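Narkbridge Chat > Local Matters > Open tea at Bradska House being stopped??

kettleon
Posted September 24, 2024

Anyone else seen the notice on the gate at Bradska House? Open tea is "paused until further notice". No reason given. Just a laminated sheet and the Tranis logo at the bottom.

For those who don't know, it's the afternoon where anybody from the town can walk in, sit with the residents, have a cuppa and a slice of something. My mum's been a resident there a good while now and it's the one afternoon she gets her lipstick out for. She isn't lonely exactly, she has me and my brother, but she likes a new face and she likes to be asked about the shoe factory.

Tranis only took the place over in July. Didn't take long did it.

lowfield_lane
Oh no. When's this from? Was there last month and not a word said.

kettleon
Went up this week I think. Wasn't there when I dropped her washing off.

tapdripper
Paused isn't stopped. Could be a bug going round, they shut the doors for that every winter and rightly so. Ring them before we all get the pitchforks out.

kettleon
I did ring. Got put through to a Tranis number miles away, lady very nice, said she would "pass it to the home". The home was who I thought I was ringing.

marrowpatch
It's the insurance, bet you anything. Same with the allotment open day, one wobbly step and suddenly there's a form for everything.

Narkfoot
Unpopular opinion coming. I live opposite. Love the old folk, no problem with the tea, but the parking on open tea day is a joke. Been blocked in, been sworn at, once had a hatchback across my drive for the whole afternoon. If they're having a rethink, good.

lowfield_lane
Get the 362 then everyone! Stops right outside.

Narkfoot
Tell that to the people in the hatchbacks not me

busstopbiscuit
362 stops outside when it turns up. Stood there with a lemon drizzle on my knee last time, watched the not in service one go past. Ended up walking. Drizzle was fine.

kettleon
Can we keep this about the tea please. I do take the point on parking, I really do, but nobody put parking on the notice.

gateleftopen
I work there (kitchen side, keeping it vague) so going to be careful. There's no bug. There's a "review of catering at events". That's the wording we got. Some of it is the bought-in cake, as in Tranis want everything through their own supplier and open tea has always been Yáñez doing the baking at cost, plus whatever people bring in tins. Tins are the problem. No labels on a tin.

marrowpatch
So it IS forms. Told you

gateleftopen
Partly. The other part is the crockery. Couple of the china cups went over at the last one, hot tea, no harm done to anyone but it went in the book as it should. Now somebody above wants plastic for everyone on open days. Residents AND visitors. Some of our lot are very against. I can't say I blame them, one lady has carried her own saucer about since she moved in.

tapdripper
Plastic cups though. Is that so awful? My dad couldn't manage china for his last couple of years, the handle was too small for his fingers. He had a beaker and got on with it. Wouldn't have wanted the whole do cancelled over a teacup.

kettleon
Nobody's saying ban beakers. If you need one you have one. Mum doesn't need one and she'd be mortified. She was brought up that you get the good cups out for company, and open tea is company.

lowfield_lane
Agree with kettleon. It's how it looks to them. You give a grown woman of ninety-odd a plastic tumbler and she thinks you think she's daft.

tapdripper
Or she thinks nothing of it and drinks her tea. You're all deciding for them.

saltmarshsue
Been lurking on this. I used to help run the pensioners' lunch at the chapel hall, before the roof. We had this exact row and it went on for months, honest to god, people stopped speaking. Started with china, went to plastic when the urn got moved, then half and half. Half and half was the one that stuck. You put both out and keep your mouth shut and people take what they want.

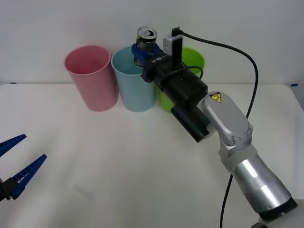 Open tea could run the same way from next month if Tranis had the sense to ask. Nobody needs a review for it, they need a trolley with china on the top shelf and plastic underneath. And if it is plastic get decent ones — the pink one there is the sort I'd go for, tall, bit wider at the rim than the base, and the blue and the green next to it mean you can tell whose is whose when they've all been put down on the same table. Ours were all white and it was chaos. Someone always had somebody else's squash. Colours sorted that overnight, folk got quite fierce about theirs. One old boy wouldn't sit down till he'd been given the green.

marrowpatch
Would be pink for me

tapdripper
See, sue gets it. Both out, job done.

kettleon
I could live with that. Mum would have the china and tut at everyone else but she does that anyway.

lowfield_lane
Can you put hot tea in those tho? The tall ones. Thought they went soft.

saltmarshsue
Depends what you buy, read the bottom of it. We only used ours for squash and milk, should have said. Tea went in the proper lidded ones from the chemist for them that wanted.

lowfield_lane
Right so that's not really an answer to the tea question then is it

saltmarshsue
It's an answer to the squash question lol. I did say half and half.

Narkfoot
Still waiting for anyone to say anything about my drive.

busstopbiscuit
Have you tried a cone

Narkfoot
They moved the cone.

gateleftopen
For what it's worth there is space round the back by the bins for a few cars, it's staff only but it's half empty in the afternoons. Has been suggested. Before Tranis. Before the lot before Tranis.

Narkfoot
Well that would do me. Genuinely. Open the back gate and I'll bring a cake myself.

marrowpatch
In a tin?

Narkfoot
With a label on it

kettleon
Ok update. Started a paper petition on the counter at Yáñez and it's got 193 names on it already, lot of them people I've never met. Girl on the till has been making everyone sign before they get their change. Not asking for anything mad: bring open tea back, let residents pick their own cup, let Yáñez bake, sort the back gate. Will take it in myself and hand it to a human being.

tapdripper
Signed this morning. Still think you're being hard on Tranis, they've had the place five minutes and the last owners let the garden go to ruin. The benches are new. The lift works. Credit where due.

kettleon
Lift is better I'll give you that. Mum says the benches are cold.

hedgeandhaw
Not signing, sorry, and I'll say why as everyone's being so jolly. My husband is in Bradska House, on the quieter corridor, and open tea is a horrible afternoon for him. Strangers wandering past his door looking for the loo. Somebody's kids in and out of the lounge. He's unsettled till the next day and I'm the one sat with him. Nobody has ever asked the families on that side. So I was glad of the notice, and I don't think that makes me a misery.

kettleon
Doesn't make you a misery at all. Didn't know that and I should of. Mum's at the front so we only ever see the nice bit.

lowfield_lane
Could they do it all in the garden room? Shut the doors to the corridor, loo by the front porch. He'd not hear it then maybe.

hedgeandhaw
Maybe. Would have to be somebody on the door though, a proper person, all afternoon, and last time I asked there wasn't the staff.

saltmarshsue
I'd stand on a door. I've got the build for it.

gateleftopen
hedgeandhaw you're right and it's been raised by the carers too, more than once. Please write it down and send it in. They read letters from families a lot quicker than they read anything from us.

hedgeandhaw
Will do. Thank you. And if there was someone on that door I'd think about signing.

marrowpatch
What about money, does it cost them anything? Thought there was a raffle.

gateleftopen
Raffle more than covers it. The summer one made 744 pounds and that went in the outings fund, which is how they all got to the seaside. Well, most of them. Weather was foul, they had chips on the coach with the windows steamed up and still talk about it.

busstopbiscuit
I won the bath salts at that one. Still got them

tapdripper
Everybody's still got the bath salts. I think it's the same bath salts.

kettleon
Right, handed it in. Saw the manager, actual manager, kettle on, ten minutes of her time. She was nicer than I was ready for. She's for it — said the pause was from above and she found out same day we did. She's asking for the garden room, doors shut, and both sorts of cup. Said yes straight off to the back gate, it's only a padlock. Cake she can't promise. Tranis want an allergy sheet from Yáñez for every single thing, and home baking is a no for now.

marrowpatch
No tins!! End of an era

lowfield_lane
The tins were the best bit. Some of them had been going round since before I was born

kettleon
I know. One thing at a time. No date yet, she'll put it on the gate when she's got one. Door rota going up at Yáñez next to where the petition was, sue you're first on it, I put you down.

saltmarshsue
Cheek. Put me down for the early half, I've got the chiropodist.

Narkfoot
Which day are they doing the padlock, I'll move my car over so they can get the van up

gateleftopen
Will find out and message you.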